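Capítulo 8
El tejido como superficie: peso, caída y encogimiento

Objetivos del capítulo
Distinguir gramaje y densidad de hilos.
Calcular el encogimiento de una pieza antes del corte.
Reconocer el sentido del hilo en un paño extendido.

Quien compra tela por primera vez suele fijarse en el color y en el precio. El taller se fija en otras cosas. Un paño se elige por lo que pesa, por cómo cae y por lo que va a perder en el primer lavado, y las tres cuestiones se resuelven antes de sacar las tijeras. En el capítulo anterior estudiamos los ligamentos básicos -- tafetán, sarga y raso -- y vimos que el cruce de urdimbre y trama determina buena parte del comportamiento de la tela. Ahora pasamos del hilo a la pieza entera.

El gramaje es la masa de un metro cuadrado de tejido y se expresa en gramos. No debe confundirse con la densidad, que indica el número de hilos por centímetro. Dos telas pueden tener la misma densidad y un gramaje muy distinto si una está hecha con hilo fino y la otra con hilo grueso.

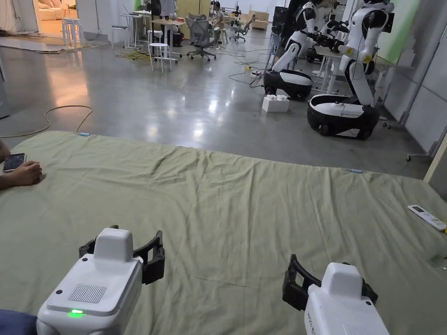

La caída describe la forma en que un tejido cede a su propio peso. Se observa colgando una muestra del borde de una mesa y midiendo la curva que forma. Una tela extendida en el suelo, como la verde salvia de la fotografía, no informa sobre la caída, porque toda la superficie tiene apoyo. En cambio, esa posición permite revisar manchas, nudos y defectos de tintura en una pieza grande. Conviene alisar el paño con la mano desde el centro hacia los orillos, sin tirar, y dejarlo reposar antes de medir.

El encogimiento se calcula con una muestra cuadrada de 42 centímetros de lado, marcada con hilo de color que no destiña. Se lava, se seca en horizontal y se vuelve a medir en los dos sentidos. Si la urdimbre ha perdido 3 centímetros, el encogimiento es del 7,1 por ciento. La trama suele perder menos, aunque hay excepciones, sobre todo en los géneros de punto.

Ildikó Lengyel, que dirigió durante años la sala de corte de Hajdu, anotaba ambos valores en una etiqueta cosida al orillo. El taller Bondetti adoptó después el mismo sistema. En el apartado 8.1 se reproduce el modelo de etiqueta y se explica cómo rellenarlo.

Términos clave: gramaje, densidad, caída, orillo, encogimiento, sentido del hilo.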